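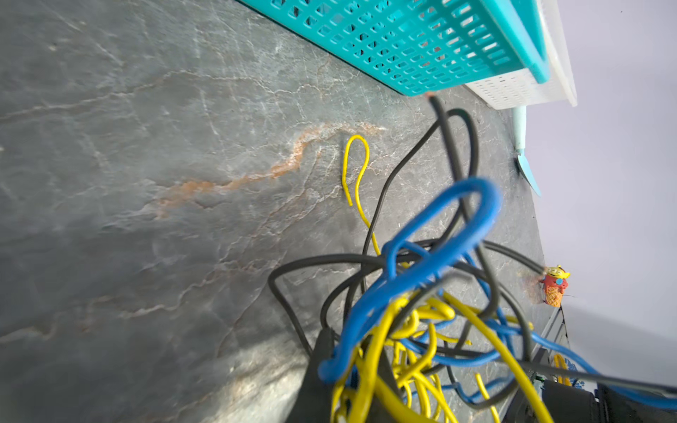 Black, blue and yellow cable waiting to be sorted at the Stoka repair room in Larnia.

The repair room at Stoka keeps its offcuts. The woman who runs the stores there, and who asked to go without a name, started the job 12 years ago after a spell at Dimitrov, the hardware store downtown.

"People bring us cable by the bag," she said. "It's all in one knot when it gets here. You can't sell it or lend it like that."

Her method is plain. She finds a loose end, follows it back into the pile and takes out one color before starting on another. She doesn't pull hard. A bad knot can take 35 minutes, and she would still prefer that to cutting.
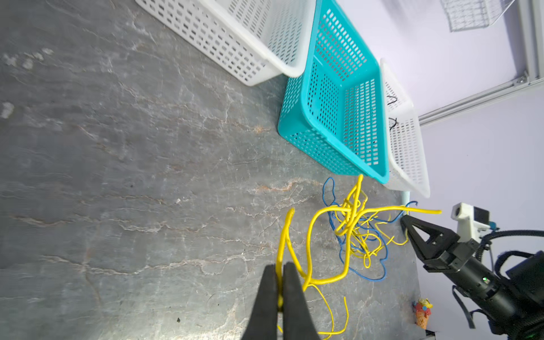

Sorting used to mean cardboard boxes, which sagged and hid whatever was in them. She switched to plastic baskets in May. With the white and turquoise ones lined up at the far edge of the table, a couple of short dark cables in the bottom of one can be seen through the open top. "I used to tip a box out to find one piece," she said. "Then I had two messes."

Anything shorter than 10 inches goes to the school in Goltum for craft projects. Longer pieces are coiled, tied and tagged by length. Cut ends get checked before anything goes out on loan.
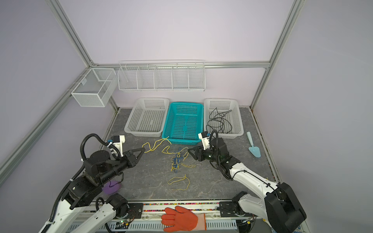
Black cable is the easiest to deal with, she said, as it is stiff and holds a loop. It gets put away early in the job. The white basket on the right had a length of it looped inside while the yellow was still spread across the middle, with a knot of blue caught up in it. Thin yellow is what she likes least. "It grabs everything."

She has 7 bags left from the spring collection and plans to do one each morning before the room opens at nine.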